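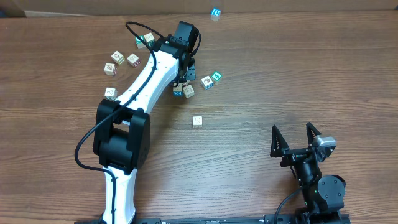

According to Gergely Vass, the trouble with alphabet blocks is that there is always one missing and it is always a vowel. He told me this on the stairs of the Boros building in Zirncombe, unprompted, while I was still looking for the right door, and then he went down and I went up.

Krisztina Pap disputes the vowel part. "People notice the vowels," she said when I repeated it. "You can lose a Q in 1980 and your family will go on in perfect happiness. Lose an A and by lunchtime a child is screaming because her name is Nn."

Pap sorts, cleans, matches and replaces wooden alphabet blocks. She does it four mornings a week, for money, which she says is the part her brother-in-law can't get over. Parents and grandparents send her what's left of a set, and she either finds the missing letters among her own stock or cuts new ones. Before this she kept the accounts of a flooring wholesaler in Ridau. She describes the change as lateral.

The work happens on a wooden tabletop with a brown grain running the long way. She likes the grain. It gives her straight lines to sort along, when she is sorting. A good deal of the time the small blocks are just scattered over it, and she claims this is also a method.

"If I line them up, I start reading," she said. "I see C, A, and I'm hunting for a T. I'm not supposed to be spelling. I'm supposed to be looking at edges."

Edges are what she talks about most, and she talks about them for longer than I would have thought possible. A block has twelve of them. On a cheap set they are left sharp, or knocked back with one lazy pass of the sander, and on a good set they are rounded over by the same hand or machine all the way through. When a stray B arrives in an envelope with a note asking whether it belongs with the others, she doesn't look at the B. She runs her thumb down the side.

"The letter is printed on. Anyone can print a letter. The corner tells you who you're dealing with."

I asked what the corner tells her about the owners. She looked pleased, and a little guilty.

"Teeth," she said. "Mostly the corners tell me about teeth."

She has strong feelings about teeth marks. Some customers want them sanded out and some would sooner give up the set, and a few want them sanded out and then telephone the next day in distress. She now keeps a form. It has a box for "leave the bites" and a box for "remove the bites," and under those a line to sign. The signature was added after a misunderstanding with a family in Prera that she would only discuss with her pen down and my notebook closed. I can report that it concerned twins.

The stock lives in flat drawers along the wall. She told me, with an accountant's satisfaction, that it stood at 718 blocks the last time she went through it, in September, and that the count had taken her an entire day because Andor Oláh kept coming in to help. A common letter goes out at 70 cents. A new one, cut and painted to match, is 5 dollars, and she knows that this is silly money in one direction or the other but has never worked out which.

"The cutting is nothing. Then I have to make it look forty years old without lying about it."

How does she manage that?

"I don't, really. I make it look new and slightly tired. The family does the rest. Give it a year on the floor and you'd have to turn it over to be sure."

Every replacement gets a dot on the underside, a small one in blue pencil under the varnish. It's her only signature, and she'd like it understood that it isn't one. It is there so that if the block comes back to her in ten years she won't waste an afternoon admiring her own work as an antique. That has happened. She had started a letter to a dealer.

I had arrived with some idea that letters would be in demand according to how often they turn up in words. Pap was patient about this. Nobody writes to her for an E because of the frequency tables. They write because the child is called Edith. For a while a few years ago every second request was for an L, and she ran out, and had to go around the rummage sales in Ridau picking the Ls out of other people's misery. She is still short of them. Of X she has more than anyone could need, since X is the letter that children leave alone and it turns up in a state close to perfect.

"I've got an X here that has never been touched by anybody. You could put it in a museum. Then there's M, and M looks like it was dragged behind a car."

There is also the matter of Sándor Dobos, who taught her to paint letters and whose opinions hang over the room like weather. Dobos painted shop signs. He thinks the serif on a toy block is a moral question. He has been retired for years and drops by to stand behind her and breathe. When she first tried a G he let her finish it and dry it and then asked her, gently, what it was.

"And he was right. I'd done a C with a shelf."

She practiced the G on scrap until she had done 100 of them, on his instructions, and she now thinks hers is better than his, and asked me to print that. I checked twice that she meant it.

On the question of paint she turned serious for a minute or two. She uses a water-based one that is sold as suitable for toys, and she waits much longer between coats than the tin says, and nothing goes home until she can't smell it with her nose against the wood. Older sets she treats with suspicion. When someone sends in blocks from a great-grandparent's attic and wants them brightened up for a baby, she tells them to have the paint tested for lead first and to put the blocks on a high shelf in the meantime. Some of them argue. She has lost customers over it and seems to remember each one by set.

Her advice for cleaning the ordinary, newer kind is shorter. Wipe them with a cloth that has been wrung out properly, dry them straightaway, leave them out on a table overnight with some air between them. Don't soak them. Don't put them in the dishwasher, and if you do put them in the dishwasher, don't write to her and say that they "got a bit damp."

"I can tell," she said. "The grain stands up like a cat."

I wondered whether she had a set herself, growing up. She had most of one. It was missing its K, so she spelled her name with an R on the front and a great deal of imagination, and she supposes there's a neat story in that if I wanted it. She doesn't believe it. She went into blocks because the flooring firm closed and there was a box of them on the stairs with a sign saying to take it.

Does she ever play with them?

She took a while over this. There had been a slow morning, she said, back in the winter. She had built a tower. She'd gone for height, one on one, and discovered that the blocks with the sanded-out bites are a hair thinner on one side, and that this matters very much by the ninth or tenth story. So she sorted out the thin ones and started again. Then Oláh came in and wanted to know if she was busy.

"I told him it was quality control."

And was it?

"It went in the book as quality control," said the former accountant.

I had brought something with me, as I suspect everyone does who goes to interview her. Mine was an H. It was in a drawer in my kitchen when I moved in, and I have carried it through two apartments since then without once asking myself why. Pap ran her thumb down the side of it, turned it, ran her thumb down the other side and put it on the table among the rest.

"Not a nice one," she said. "Do you want it back?"

I did want it back. She found it for me on the second try.

Text by Benedek Szalai

Filed under: People & Their Work | Small Trades | Zirncombe

Comments (5)

marlow_j
We did the dishwasher thing. I'm not going to defend it. They swelled up and now the lid of the box won't close, so I suppose we do have a bigger set.

Tansy
Does she do numbers too? We have every letter but the 4 went down a heating vent and my son brings it up at meals.

Gergely Vass
I stand by the vowels.

oldpaintbox
Sándor lettered the front of my father's shop and made him move the door because it was crowding the R. Glad to hear he is still standing behind people.

P. in Ridau
Please ask her to leave some Ls for the rest of us. I have a Lillian.

Contact us | Send a story tip | © 15 March 2023 | Back to top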